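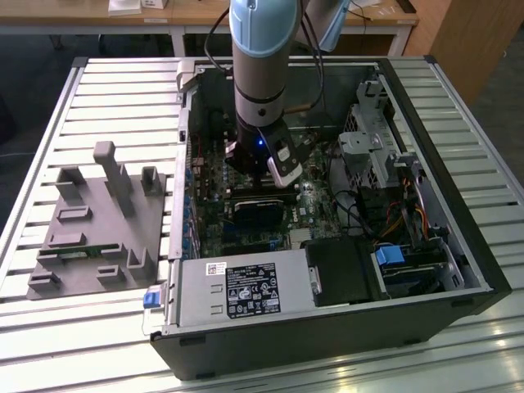
The arm over an open tower, with the fixture plate to its left.

Kadine: Frequently Asked Questions

Last updated 2023-04-22

We get a fair amount of mail about Kadine, most of it friendly and some of it wonderfully detailed, and the same questions keep coming up. In-ho Ha and I have tried to gather them on one page. If yours is missing, please do write to us; we read everything, even if it sometimes takes us a while to answer.

What is Kadine, in a sentence or two?

Kadine is a method for teaching a robot arm to do close work inside a desktop computer: seating memory, working the lever on a processor socket, easing a card out of its slot. The arm learns from demonstrations given by a person, and then it practices the last little stretch of each motion by itself, correcting for the small errors that matter so much when a part has to line up with a slot.

Why computers? Wouldn't blocks or pegs be easier?

They would, and we started with pegs, like most people do! But pegs are forgiving in ways that real parts aren't. A computer case is crowded. There are cables that shift when you brush past them, walls that get in the way of the wrist, and shiny metal next to dark plastic, which is hard on any vision system. We wanted results that would still mean something when the part was one that people use.

How many demonstrations does it need?

For the experiments in our report we collected 800 demonstrations across 12 tasks. They aren't spread evenly (memory modules got far more than their share, mostly because In-ho likes doing them). A new task that resembles an old one can get by with a good deal less, and we're still working out how much less.

What does the policy see?

Two kinds of view go in together. A fixed camera looks over the whole workspace and gives the general layout, and a small camera up at the wrist gives the close view, which is where most of the useful detail comes from once the fingers are near the board. 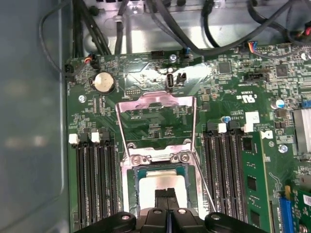
The socket area is our favorite test of that close view. The load plate can stand open at an angle, the lever is thin and silver, and the fingers themselves hide part of whatever they're reaching for. When we took the wrist camera away in our comparisons, the memory tasks got somewhat worse and the socket tasks fell apart almost completely. When we took the fixed camera away, the arm did fine up close but had trouble finding its way back to the fixture.

What is the fixture plate for?

It holds parts outside the case, so that the arm has a known place to pick up from and put down to. Ours is 3D-printed, with slots and posts, and it has been through 4 versions. Aivar Vanags drew the first one on the train to Siliņa and we are still using some of his spacing. The files are free for anyone who asks.

Does it feel how hard it's pushing?

Yes, in a modest way. We estimate force at the wrist and feed it to the part of the policy that handles the final insertion. If the reading climbs before the part is down, the arm backs off a little, shifts, and tries again. We allow three tries and then count the attempt as a failure, even if a fourth would probably have done it.
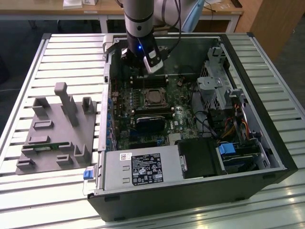 Gripper near the upper row of memory slots. The processor socket is exposed, with no cooler installed.

Will it work on a computer it hasn't seen?

Sometimes! Cases laid out like our training towers go pretty well. A different layout, with the memory turned the other way or the power supply in another corner, still throws it off. Our colleagues at Zondale tried it on their own machines last July and sent back a long, kind, rather humbling list of failures, which we've put in the appendix of the report for anyone who'd like to read it.

How is this different from Edisar?

Edisar was our earlier project, and it followed a fixed sequence of steps that we wrote by hand. Kadine shares some of its motion code, but the order of the small corrections is learned. If you have Edisar recordings, they can be converted, though you'll need to add the wrist view yourself.

Can I use your data for teaching?

Please do. Several people have asked for a smaller set that fits a class assignment, and In-ho is putting one together with only the memory tasks in it. Write to us with the subject line "class set" and we'll send it along when it's ready.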